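# How Does a Robot Learn to Fold a Shirt?

You probably can't remember learning to pick up a spoon. You watched other people, you tried it, you dropped it a lot, and one day you could do it. A robot needs practice too, but it starts out knowing even less than a baby does. It doesn't know that cloth bends or that a cup can tip over.

One way to teach it is to give it examples. An example is a short recording of a person doing the job. The recording has two parts: what the job looked like, and how the hand moved from start to finish.

To make the examples, a person holds a tool with two fingers on the end. Squeeze the handle and the fingers close. Let go and they open. A camera on the tool records the whole thing. The person does the job using only those two fingers, which is harder than it sounds. Try picking up a sock with two rulers and you will see!

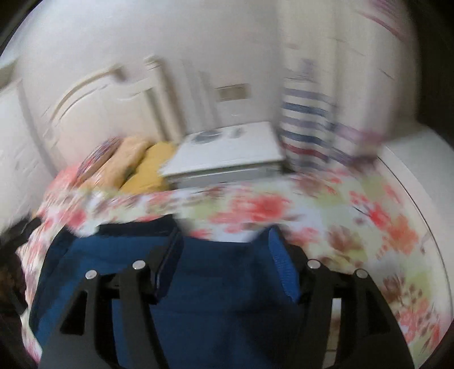 Cloth is one of the hardest things for a robot to learn. A wooden block has the same shape every time you look at it, but a piece of clothing can land in thousands of different shapes. Color can cause trouble as well. Dark blue fabric can look bright in one part and almost black in another, and the robot has to learn that it is still one piece of cloth. A sheet covered in red and orange flowers gives it even more to sort out, because the flowers are only printed on and can't be picked up.

Sofia Paiva and Man-sik Yeom record examples for a project called Casodari. They have 306 of them so far for folding. Each one is a little different -- another room, another bed, another shirt. That is on purpose. If every example came from the same bed, the robot might learn to fold on that bed and nowhere else.

Some recordings can't be used. Sofia and Man-sik took out 31 because the camera was covered or the person stopped halfway. Blurry moments are fine if they are short. Things blur when a hand moves fast, and the robot's own camera will see blur too.

Next, a computer goes through all the examples again and again. It looks at a picture and guesses how the fingers should move. Then it checks its guess against what the person did. If the guess was wrong, it changes itself a tiny bit and tries the next one.

## Try it yourself

You need 2 rulers and a T-shirt.

1. Lay the T-shirt on your bed.
2. Hold one ruler in each hand.
3. Fold the shirt in half without touching it with your fingers.
4. Crumple it up and do it again.

Did you move the same way both times?

## Words to know

**Example:** a recording of a job that a robot can learn from.

**Gripper:** the part of a robot that holds things.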